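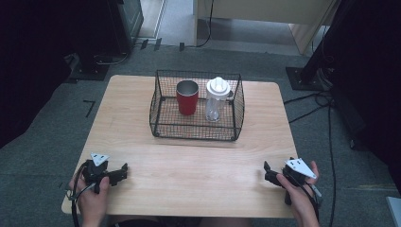

When does the Wungate allotment water get switched off for the winter? The last week before the first hard frost is forecast, and I'll put a note on the gate and send a message round at least three days ahead.

Wungate Allotments – notes from the plotholders' meeting, August 30, 2025

I said I'd type these up, so apologies for anything I've got the wrong way round. My handwriting gets worse the longer a meeting goes on, and we were at it for nearly two hours. Joni Rautiainen chaired. Liesbeth Jansen sent her comments by email beforehand and then managed to come after all, so she got to say them twice.

Last meeting's notes

Agreed, with one correction. I'd written that the bottom hedge belongs to the farm. It belongs to us. Sorry, everyone, that does mean we have to cut it.

Water

Most of the evening went on this. Joni read out the meter figure and we've used 746 cubic metres over the season so far, well up on last year, and it's been very dry so I don't think anyone was shocked. What did cause a bit of muttering was the bill, which came to £2,822 including the standing charge and the repair to the pipe by plot 31.

Liesbeth would like every trough fitted with a proper ballcock, as two of them dribble over the top all night. Joni has a quote from Van Beek for the whole lot and thinks it's fair. I asked whether we could do the two bad ones first and see, and that's what we settled on. Joni will ring them.

Then we had the hosepipe argument again! I won't write it all out. The rule stays as it is: hoses for filling butts only, cans for everything else, and please don't leave one running while you go off for a chat. I have done this myself, so I'm not pointing at anyone.

A few people wanted to know if we could collect rain off the shed roof. The gutter on the north side has a crack in it and would need replacing first. I've said I'll measure up and bring a price next time.
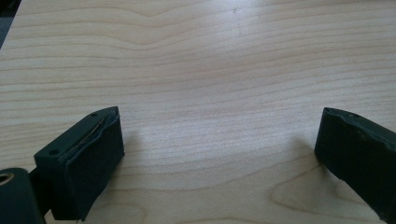 Shed and storage

We've been given a Closetti cupboard, the tall sort with adjustable shelves, and it's going in the back corner of the shed where the broken mower used to be. It needs two people and a screwdriver. I've offered to be one of the people.

Once it's up, the shared tools will go on the lower shelves and the netting at the top. Anything without a plot number on it by the end of the month after next goes on the swap table. I know that sounds harsh, but there are four forks in there that have been leaning on the same wall since before I had a plot.

The padlock code is changing too. I'm not putting it in these notes – ask me or Joni.

Compost and woodchip

The Gravau delivery was late and came in bulk bags when we'd asked for it loose, so it's all sitting by the main gate. Help yourselves, two barrows per plot to begin with, and bring the empty bags back to the shed. Liesbeth has tried some on her raspberries and says it's a bit coarse for seedlings but lovely as a mulch.

There was a question about the council bays. Cooked food has been going in them again and we've had rats, so it's peelings and plants only. I'm making a bigger sign.

Waiting list and rents

We have 67 people waiting, which is rather a lot for a site our size. Joni suggested splitting full plots in half whenever one comes free. I was unsure about this at first (my own plot would have been miserable at half the width) but most people waiting have told us they'd be glad of a small one, and it was agreed by a show of hands. It only applies to plots that are given up. Nobody who has a full plot will be asked to hand any of it back.

Rents stay the same until spring. We'll look again after the next water bill.

Open afternoon

It went very well and we had roughly 200 visitors through the gate, helped by the sunshine and by Liesbeth's plum cake. The plant stall sold out by three. Next year we'd like to start an hour earlier and have a second person on the tea urn, as the queue got silly at one point.
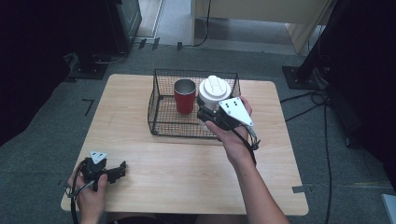 We'd also like more to do for the children, and the potato dig seems the obvious thing. Joni has a spare bed that could be planted up for it in April, provided a couple of us keep it weeded. I put my name down. I seem to have put my name down for most things this time.

Any other business

The lower path is getting narrow where the brambles come through. Please cut back your own edge.

Plot 12 has spare leek plants, free, in the blue bucket.

Liesbeth asked about bonfires. None until October, same as always, and only if the wind's away from the houses.

Jobs to do

Joni – ring Van Beek about the two troughs, change the padlock.
Liesbeth – write to the people on the waiting list about half plots.
Me – gutter price, compost sign, cupboard, these notes.

Next meeting will be in the shed again unless it's cold, in which case it's round at mine. Bring a chair either way.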